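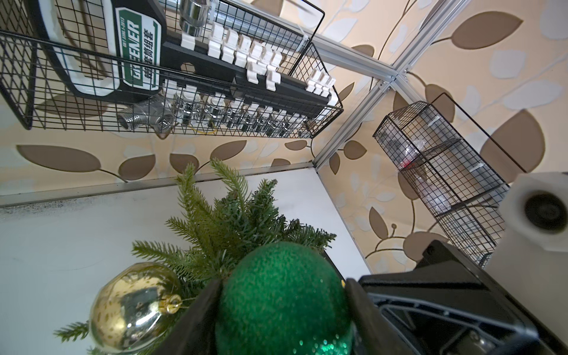 Page 2 of 4

Thread: Pattern matching wallpaper into internal corners
Started by dindgate_paste, August – 3 min read

dindgate_paste
I'm papering a box room with a large leaf repeat and have stopped at the first internal corner. The room is out of plumb, worst on the window side. The Clomix leaflet says to wrap the full width round and carry on. My father always cut at the corner and started again from a plumb line. Which is correct for a big pattern?

T. Tamura
Cut. Measure from the last full drop to the corner at top, middle and bottom, take the largest figure and add a small turn. Hang that strip, then drop a fresh plumb line on the new wall and hang the offcut to it, overlapping the turn. You lose a sliver of pattern in the corner. If you wrap the full width, every drop on the second wall inherits the lean of the first, and on a large repeat it shows at the ceiling line by the third drop.

kettle_and_size
Disagree in part. If the corner is true, wrapping is fine and you keep the match. Put a level in it before deciding. I have wrapped plenty in newer houses with no trouble.

T. Tamura
Newer houses, yes. The first post says out of plumb.
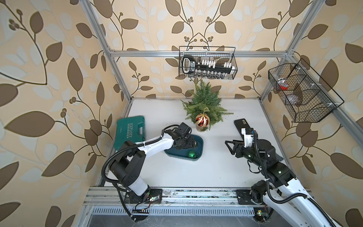

Pattern scale matters more than either of you allows. A small sprig hides a lost sliver; a big motif doesn't, and people look straight at the corner because the stems stop there. With broad brown and cream leaves on curling stems, as on those three walls, I would put the cut through the plain peach-beige ground wherever the drop allows it and let a stem take the mismatch before a leaf does. Shift your starting point sideways on the first wall to arrange this. It costs you one strip of waste.
– Misaki Sekiguchi

kettle_and_size
Shifting the start is all very well, but then the chimney breast is off centre. You can't have both.

Misaki Sekiguchi
A box room seldom has a chimney breast. Where there is one, centre on it and accept the corners.

dindgate_paste
No chimney breast. I put a level in the corner and it's well out, so cutting it is. Next question: what holds the overlap down? It's vinyl on vinyl, and the ordinary paste lifted on my test piece overnight.

T. Tamura
Overlap adhesive, the stuff sold in tubes for borders. Kaneko do one and so do Astach. Ordinary paste needs a porous surface on one side to dry into, and vinyl isn't one. Wipe off any squeeze-out at once with a clean damp sponge, as it dries shiny.

kettle_and_size
Or double cut and have no overlap at all. Straight edge, new blade, through both layers, peel out the waste, roll the seam. Much neater.

Misaki Sekiguchi
Double cutting in an internal corner scores the plaster and the joint opens when the heating goes on. I only do it on flat wall, with a strip of lining under the blade.

kettle_and_size
Mine haven't opened.

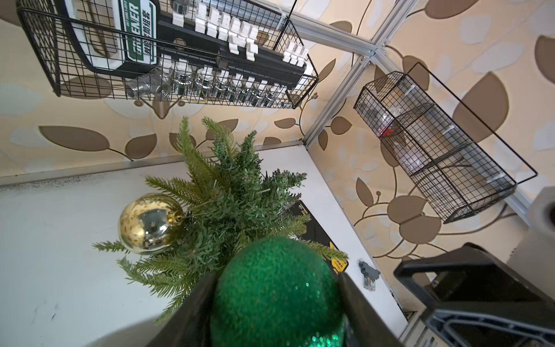 Green sequins and a gold bauble, with the little tree.

dindgate_paste
Tube bought. The test overlap has been up since 4 yesterday afternoon and hasn't moved. One more thing: do I size the bare plaster patch by the door first, or will the paste do it?

T. Tamura
Size it. Thinned paste will do if the packet gives a ratio for sizing. Let it dry fully before you hang.

Misaki Sekiguchi
Agreed on size. Feather the edge of the patch with fine paper first or it'll show through in side light.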